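Last updated: Monday, March 27, 2023

Ullcombe Robotics Club: drivers wanted for the summer Kitchen League

We are looking for people to join the simulation team before the Gimbridge round in June. The job is unpaid, the chairs are bad, and the dishes are never finished. Our robot works in a simulated kitchen, so at least the crockery is free.

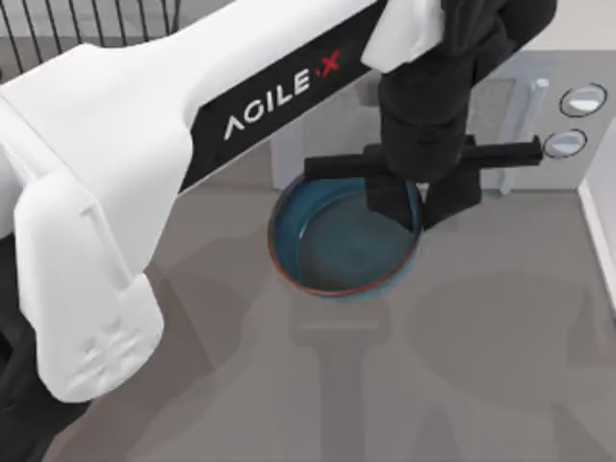
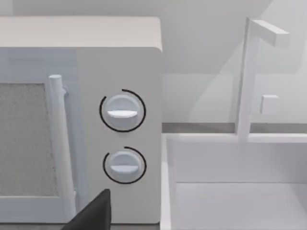
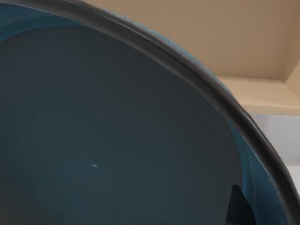
Do I need to know how to code?

Only if you want to work on the training scripts. Drivers steer the arm by hand through each task while the software records, and a patient person with no programming does this better than most of our programmers.

What the work involves

You would drive one evening a week in the Ogbonna Room at Felow Hall. The team has to hand in 400 clean demonstrations for the league. We have 39. A clean demonstration is one where the arm does what was asked and the driver doesn't say anything we have to explain to the judges — yes, they can request the session notes.

We also need one person to label runs as pass or fail. This suits someone who enjoys being right and can bear being disliked for it until the end of June.

Who can apply

Any student enrolled in Ullcombe, any year, any subject. Last season's best driver came from the music department and has been insufferable ever since. You don't need your own laptop, though if you have one that can run the simulator without sounding like a hair dryer, bring it.

What you get

A league badge, your name on the entry, a share of the 300 dollar travel fund, and pizza on nights when somebody remembers to order it before the place closes.

How to apply

Send us a few lines on why you want to do this and which evenings you can make. Skip the résumé. There's a short tryout at the controls, 27 minutes long, and the first few are for getting lost in the menus.

© 2023 Ullcombe Robotics Club | Contact: the club desk, Felow Hall | Back to top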